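How to Wash and Re-Fluff Padded Cushions Without Ruining Them

Print this page | E-mail this to a friend

Every spring the same advice makes the rounds: throw your padded cushions in the washer with a couple of tennis balls in the dryer afterward, and they come out like new. I have tried it. Some come out fine. Some come out as a flat bag with a lump in one corner, and the people writing those tips never seem to show you that one.

Start with the care tag. If it says surface wash only, believe it. If there is no tag, squeeze the cushion hard and let go. Loose fiber fill springs back slowly and evenly, and it usually survives a gentle cycle. Foam snaps back fast and should stay out of the machine. If you feel separate clumps already, washing will make them worse, whatever the bottle of detergent promises.

Check the seams next. Run a thumbnail along each one and look for puckers where the thread is pulling. A weak seam gets sewn before it gets wet. A short row of backstitches in matching thread takes 12 minutes if you are slow, and you will not be picking wet fluff out of the drain.

Now the washing itself:

Use cold water and the gentlest cycle you have. Wash two at a time so the drum balances. Use half the detergent you think you need, because padding holds on to soap and an extra rinse only gets some of it out. Skip fabric softener. I have never seen it make a cushion softer, and it leaves a film on slick fabrics.

Do not wring. Press the water out against the side of the tub with flat hands, then roll the cushion in a dry towel and kneel on it.

For drying, low heat, and be patient. The tips say 90 minutes. Mine have never been done in 90 minutes. Take them out, break up the filling with your fingers, and put them back in. Expect to do that 4 times. When the outside feels dry, the middle still isn't, and a damp middle is where the musty smell comes from. Finish them near a bright window, propped so air reaches both sides, and leave them overnight.

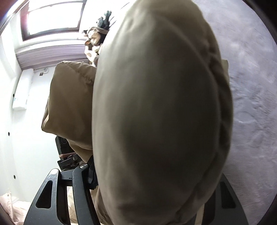
Skakstead, March

A smooth, slightly shiny cover like the beige one is the kind I would test first on a seam, where a water mark won't show. Wrinkles along a seam are normal on anything puffy, and I wouldn't iron them. Quilted pieces are easier in one respect — the stitching keeps the filling from wandering — but the stitched lines hold water, so pinch along them before you call it dry.

Plush toys are a separate job. Keep them out of this load, especially anything with shaggy fur or stiff felt parts such as antlers or ears. A damp cloth and a soft brush will do more good than the washer.

As for special fluffing products, I bought the Pledach dryer rings and couldn't tell the difference from plain dryer balls. Save your money. If a cushion is still flat after a full wash and dry, open the seam and add fresh fill, or let it go.

Print this page | E-mail this to a friend

Related Items
Do You Need a Mattress Protector? Probably Not Two
Treloar Storage Bags: One Winter Later
Getting Dust Out of Deep Windowsills
Hand-Sewing a Split Seam
Stadari Fabric Spray, Tested on Old Upholstery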